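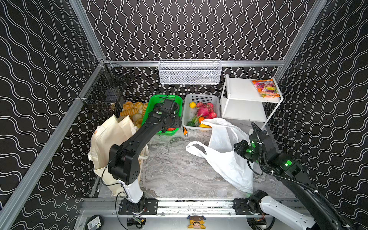
Attachment 1: canvas tote leaning at the left, rolls behind it, green basket, two white plastic bags.

Ticket 214
Product: Dahlgren canvas tote, pack of 24
Site: Ninolano packing bench
Opened: Aug 4, 2020
Status: open, waiting on supplier

Problem as reported: tote folds in on itself when empty and won't stay open for packing. The listing says "stands on its own." I'd like to know what it was standing on when they wrote that.

We switched from white plastic bags to these in July, on Garnik's advice. The plastic bags flop too, but they never claimed otherwise.

Step 1. Supplier said to unfold the tote and leave it open for 24 hours so the creases relax. Did that with four totes. Two looked a bit better, two went back to how they came out of the pack. Supplier calls this "normal settling." I call it no change.

Step 2. Supplier said to push the bottom corners out by hand before loading. This works if you have a free hand, and it works for as long as you keep the hand there. Not marking it as a fix.

Step 3. Put something with weight in first. Tried a soda can, then a snack bag leaned up against it.

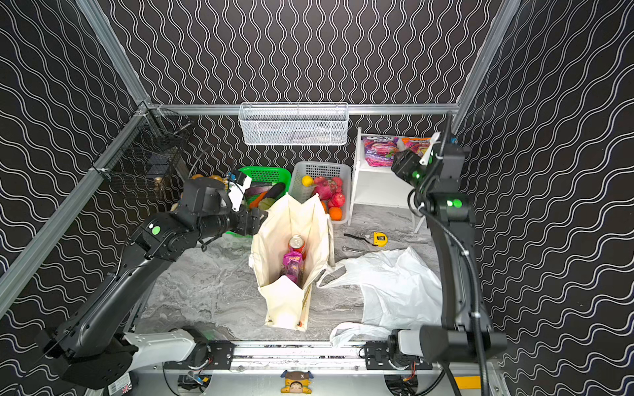 Best result so far, I'll admit. With a can in the bottom the tote keeps its shape well enough to drop the next thing in without holding the rim. But it means the order of packing is now decided by the bag. If a customer wants bread and nothing else, there's no can to put in, and rolls don't weigh enough to hold anything open.

Step 4. Supplier suggested the stiff base insert, sold separately. I asked if it had been tested with this size of tote. The answer was that it "should be suitable." Declined to buy on "should."

Also asked whether our pack could be from a bad batch. No reply on that part, twice now.

Workaround for the bench: cans and other heavy items first, fruit and vegetables from the baskets after that, rolls last. Keep the plastic bags out for bread orders.

Return window is 90 days. Arkach wants this closed as "resolved by user training." I don't agree — a bag that needs training isn't resolved. Leaving it open until the supplier answers the batch question in writing.

Related tickets
Tote handles twist when hung on the hook
Green basket: produce catching in the holes
Plastic bags stick together at the opening
Garnik order form shows wrong tote size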